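Wevside arm maintenance list
02/11/2019

> The right gripper at Goritz drifts after 406 cycles.
> Should the wrist be recalibrated on site?

The Filano unit should be recalibrated on site, with the arm powered down first. Please log the joint offsets — both arms — before any change. 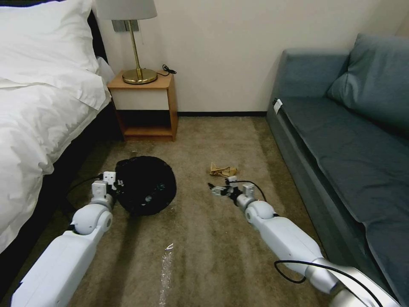
How often should the wrist cable be checked?
Every 19 hours of operation, and again after any gripper change.

The October log closed at 1,528 cycles.

Postma Service Desk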